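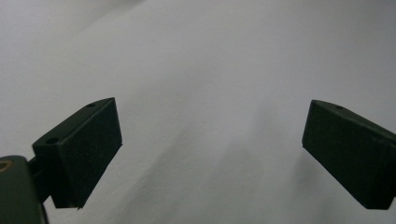 *Pale gray, a bit brighter at top left.*

January 13, 2023

Up before six to let the ducks out. Frost on the pond edge but the bucket under the lamp had stayed open. Vlad was first down the ramp as usual and went straight for the feed pan. He is over the limp now. I have stopped putting the Epsom soak out for him.

Seven eggs, two of them very dirty. I used to get none at all in this month with the Pekins, so I can't complain about the Campbells. Washed the five good ones and put the other two in the dog's dish.

Feed is the thing on my mind. The mill at Closter has gone up again and the layer pellets are now 26 dollars a bag. I went through last year's book after breakfast and came to 247 dollars spent on straw alone, more than I would have guessed. Imad Sayegh buys shavings by the pallet and says he would split one with me if I can pick it up with the trailer. I will call him on Monday. Ducks make such a mess of straw that shavings may not go any further, but the pen might smell better.

Hala Belhaj phoned at lunch wanting hatching eggs for June. I told her I don't ship. She is willing to drive over from Kiltstead and would take a dozen, and maybe a spare drake if I have one by then. I wrote her name inside the back cover under Delyth's.

Afternoon spent on the low fence. The bottom wire had lifted along the ditch side and there were tracks in the mud, fox I think, could be a dog. Pegged it down with what I had and ran out with 9 feet still to do. Leaned pallets against that part for tonight - not pretty.

Skeso is still by herself in the small pen. Her eye is clear this morning and she is eating, but the two older hens go for her through the mesh. I'll give it another week and then try her in with them at dusk.
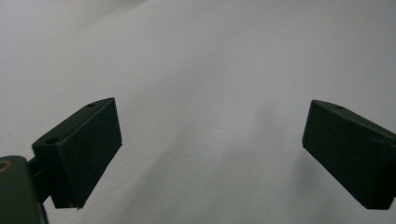 ## To do

- Fence pegs, and a new roll of wire if the store has any
- Call Imad about the pallet and ask what day suits
- Take the egg cartons back to Karim El Idrissi
- Move the lamp cord up off the floor
- Worm the geese - check the bottle date first
- Pay Abbas Ranjbar the 70 dollars for the drinker and hose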